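The Long Second Life of the Office Computer

My mother kept a button jar, and I suppose that's where it started. Nothing left our house with its buttons on. So when my husband's old desktop went quiet one October evening, halfway through the family budget, I couldn't bring myself to carry it out to the curb, and I ended up driving it across town to Bunovar, a repair shop squeezed in between a bakery and a place that sells aquariums.

Henok Gidey has run the shop for long enough that people bring him things by their first names. ("Could you look at Dolores again?" a man asked while I was waiting. Dolores was a laptop.) He listened to my story, budget and all, and told me the power supply had probably gone. The rest he thought was good for years yet.

I went home with a working computer and a bill for 80 dollars, and then I kept going back, partly for the bakery, I'll admit, but mostly because I liked hearing him talk. Most of his machines come from offices that replace everything at once on a schedule. Last year he took in 200 desktops from an accounting firm called Presuletti that was moving to a smaller building, and 193 of them went back out to new owners. The other seven were taken apart for pieces - fans, screws, memory, the little brackets that always go missing.
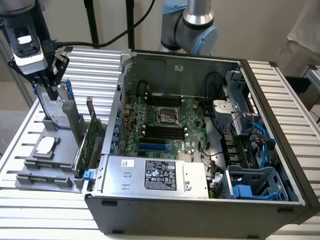
An open tower computer on its side, with the green motherboard showing.

The part of the work that surprised me most was how slow it is. I had imagined a lot of clever soldering, and there is a bit of that, but a good share of the day goes to dusting, labeling, and waiting for old drives to be wiped clean. Henok won't hurry that last job for anybody. People leave their whole lives on those things, he says - tax forms, wedding pictures, half a novel - and a stranger shouldn't be the one to find them.

Where do they all go? Some go to the Dilura night school, where grown-ups are learning bookkeeping and English after long shifts. A few went to the Yousafzai library branch, which had been getting by with two computers and a sign-up sheet. Others are sold over the counter to students and grandparents, and to folks like me who just want to pay the gas bill and look up a pie crust.

There are limits, of course. A very old machine may not run the newest software safely, and Henok will tell you so even when it costs him the sale. He sent one gentleman home with his wallet unopened and a list of things to ask at the store.

Our own desktop is back under the stairs, humming a little louder than it used to. I finished the budget in November. We were over on groceries again, and I blame the bakery for most of it.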